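4.2 What the operators did with the spare time

Management at Altley introduced the Plaveo cell with the promise that it would "free up hands." The hands, when we interviewed their owners, were mostly busy tidying. Packets had to be laid out so the arms could reach them, and put back when the arms had other ideas. Athina Sfakianakis, who packed tea at the Floltitz site before the change, described her new job as "housekeeping for a guest who never leaves."

The target was 3,000 packets a month. Operators logged 105 interventions in February, a figure the supervisors called low and the operators called their job. Catriona Forsyth asked whether stepping in counted toward her own output. After three meetings the answer was that it did not. She still steps in, but has stopped hurrying.

Figure 3 shows the work at close quarters.

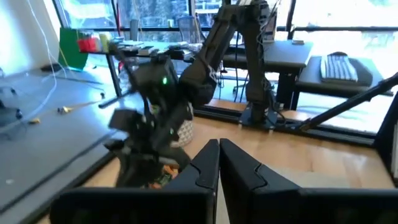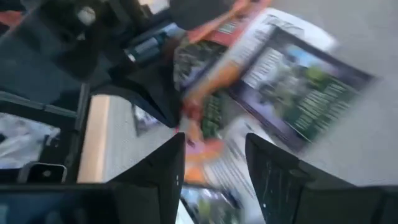
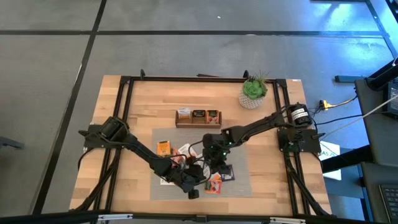
Figure 3. Robot-mounted and overhead-style views of the work; tea packets and the two arms at the table (last panel).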